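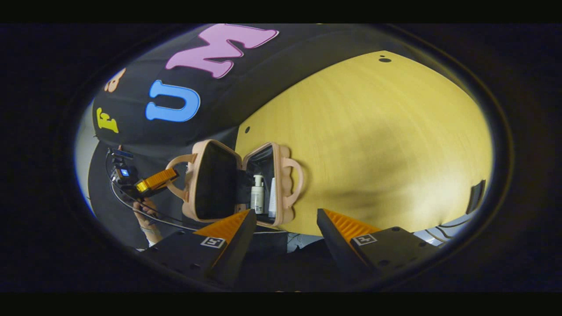
Figure 1. Vanity case, open, on a tabletop.

What Makes People Keep a Makeup Case?
Project report, Consumer Product Studies
Juniper Lindqvist, Oluwaseun Briggs, Emlyn Prosser
Project advisor: Myfanwy Ruddock

Background

Small cases for makeup and toiletries are cheap, easy to find and often given as gifts. Many of them end up in a closet within a year. Our group wanted to know why some cases stay in daily use while others are put away. We started with the idea that size would matter most. A case that is too small gets replaced, and a case that is too big stays home.

We limited the project to cases with a lid or a zipper that are used for makeup, skin care or hair items. Jewelry boxes and full-size train cases were left out.

Method

We ran a short paper survey in January with 32 people who own at least one case. Most were students in our building, and the rest were family members and coworkers. Each person answered 12 questions on where the case is kept, how often it is opened, what they dislike about it and what happened to the last one they owned.

We then asked six of them to keep a diary. Each time they opened the case they wrote down the time, what they took out and whether they had to move something else to reach it. The diaries gave us 300 entries after we removed pages we could not read. Emlyn typed them into a spreadsheet and Juniper sorted the entries by type of item.

Two people were interviewed again at the end because their diaries did not match their survey answers. One had written that she used her case every day, but her diary showed long gaps. She told us she keeps the items she uses every day in a mug by the sink and had forgotten that they were never in the case.

Results

Size came up less than we expected. The most common complaint in the survey was cleaning. Powder gets into seams and corners, and a lining that can't be wiped starts to look dirty even when the outside is fine. Several people said they stopped using a case after one spill.

The second complaint was finding things. In the diaries, people with deep single-compartment cases often wrote that they had emptied part of the case to reach a brush or a hair tie. People with dividers wrote this less often, but they had another problem - tall bottles did not fit, so those were stored somewhere else.

Color did not seem to affect daily use. It did affect whether a case was kept. People held on to cases they liked the look of even after they stopped using them, and some had moved them from one apartment to the next with nothing inside.

Mirrors split the group. Those who shared a bathroom used the mirror in the lid, and those with their own bathroom mostly didn't. One person had taken hers out to save weight.

Limits

Our group of owners was small and most were close to the same age. We also did not ask about price, which was a mistake. During the interviews people brought it up on their own, and we had no way to compare what they said with the other surveys. The diary pages had no space for trips, so travel use is mixed in with home use.

Changes to the plan

We first planned to build a sample case with a removable washable liner. Oluwaseun made two liners from a shower curtain, but neither one stayed flat against the corners and we ran out of time to sew a third. The pattern is in the appendix for any group that wants to continue with it.

Thanks to Bleddyn Gethin for lending us the sewing machine and for checking our survey questions before we printed them.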